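The computer had belonged to my aunt, who paid over 300 dollars for it and used it to store one recipe. She left it to me along with the recipe, which was for a kind of cabbage I have never been able to love.

I took it to Promance, the shop under the railway bridge, and asked if it could be saved. The woman at the counter pulled off the side panel and looked in for a long time, the way a dentist does.

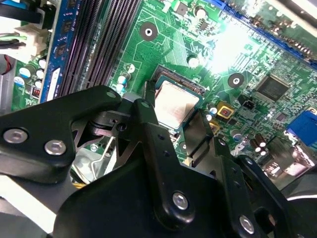
"Green board, blue memory," she said. "Processor's where it should be. I could do it for 50."

"And the recipe?"

"The recipe's 20 extra."

I thought about the cabbage. I thought about my aunt, and about rent.

"Just the computer," I said – and she wrote it down twice.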